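3.2 A mesa, a caixa e o que se guarda onde

Confesso que, quando comecei este trabalho, achava que guardar coisas numa caixa era assunto de cinco minutos. Depois passei um mês inteiro (outubro, com a sala sempre cheia) a olhar para mesas compridas e mudei de ideia! O que me interessa é a arrumação de objetos pequenos em embalagens rígidas, dessas com tampa e um tabuleiro por dentro, e a maneira como cada pessoa escolhe o sítio onde pousa a caixa antes de lhe mexer.

O Muthu Pinto, meu colega no projeto Ocampo, defendia que a superfície era indiferente. Eu não estava nada convencida. Nas oito sessões que fizemos na sala Vudstead, deixámos a mesa com duas zonas bem distintas, uma clara, azulada, e outra de madeira, e pedimos apenas que a caixa ficasse arrumada, sem dizer onde. Seis participantes trabalharam sempre na zona clara e deixaram a madeira para o resto – copos, frascos, flores, aquilo que vai ficando por ali e que ninguém sabe bem a quem pertence.

Na Figura 4 percebe-se bem esta divisão: a caixa aberta, com o interior amarelo, está sobre a parte clara, e o vaso de flores fica lá mais para o fundo, na madeira. 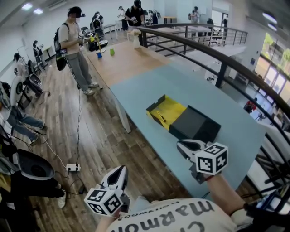
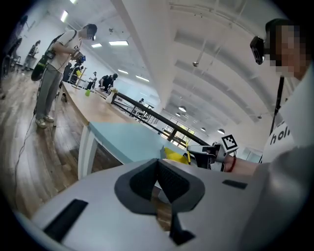

Figura 4. A mesa comprida com as suas duas zonas; o copinho verde está na parte de madeira.

3.3 O que contámos como arrumado

Aqui fomos generosos, admito. Bastava que o objeto estivesse no tabuleiro e a tampa fechada, mesmo que torto lá dentro. O Muthu queria ainda exigir o alinhamento com a borda, mas com canetas isso dá discussões intermináveis, e acabámos por registar a orientação à parte, numa coluna própria da folha.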